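Reuse and Storage of Plastic Carrier Bags in Shared Student Kitchens

Project report, Household Materials module
Nusrat Chaudhry
Crichton House, kitchen 9

1. Background

Carrier bags collect in shared kitchens faster than they are used up. In Crichton House each kitchen serves one corridor, and bags from grocery trips and takeout orders are pushed into the cabinet under the sink. When the cabinet is full, they are thrown out together, including bags that could have been used again as bin liners or for carrying. The project set out to measure how many bags a kitchen of this type holds and to compare two ways of storing them in less space.

The work was limited to thin plastic carrier bags with two handles. Paper bags, zip bags and heavy woven shopping bags were set aside at the start and are not included in any figure below.

2. Materials

Bags were collected in February from the residents of the corridor, who left them in a box by the kitchen door. The total after the collection period was 598. Most came from two nearby shops, Skaltetti and Wollmont, and the rest from takeout restaurants. Plain and printed bags were treated the same way. Bags with food residue were rejected before counting.

Each bag was checked for holes by filling it with air and closing the neck by hand. Bags that did not hold air were marked as damaged and used only for folding practice. A total of 93 bags fell into this group. Damage was mostly at the bottom seam, with a smaller share at the base of the handles.

3. Flattening

Both storage methods start from a flat bag, and this step took more care than expected. Trapped air is the main problem. The bag is laid on the table with the side folds tucked in, and air is pushed from the closed end toward the handles. If it is pushed the other way, it collects at the bottom seam and the finished fold springs open.
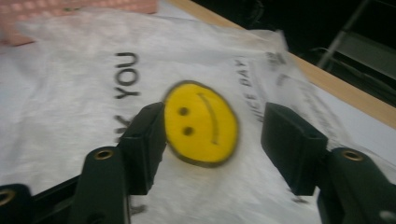

Wrinkles are less important than trapped air. A bag that has been balled up in a cabinet will not lie completely smooth again, and pressing it for longer gave no measurable change in folded size. Large wrinkles that cross the bag at an angle should be pulled out by the corners, as they shift the side folds out of line. Small ones can be left alone.

Printing was used as a guide for alignment where it was present. A logo or a line of text near the middle of a bag gives a quick center mark, although the print is not always centered on the plastic. On plain bags the center was found by matching the handles.

4. Storage methods

Method A, triangle fold. The flat bag is folded lengthwise twice to make a strip. The closed end is turned over at an angle to form a triangle, and the triangle is turned along the strip until only the handles remain. The handles are tucked into the last pocket.

Method B, roll. The flat bag is folded lengthwise once and rolled from the closed end. Rolls are placed upright in a Trodus drawer box with no band or clip.

5. Results

Triangles kept their shape in the drawer and could be taken out singly. They could also be stacked, though stacks leaned when bags of different sizes were mixed. Sorting by size before folding corrected this.

Rolls were quicker to make but loosened when the box was less than full. Once a few had been removed, the others opened into the free space and had to be rolled again. Thicker bags held a roll better than thin ones – the reverse of the triangle fold, where thick plastic made the final tuck difficult.

Both methods took up far less of the cabinet than loose storage. Residents who tried the two methods generally continued with the roll, even after being shown that the triangle was more stable. Several stopped doing either when the box was moved from the counter to the cabinet.

6. Limits of the work

Only one kitchen was studied. The folding was done mainly by one person, so the times reflect practice as well as method, and they are left out of the comparison for that reason. Bag thickness was judged by touch. A thickness gauge was requested from the workshop but was not available during the collection period.

7. Further work

The next step is to repeat the test with the box fixed on the counter and with bags sorted into small and large before storage. The damaged bags have been kept for a short trial on cutting them into strips for tying plants.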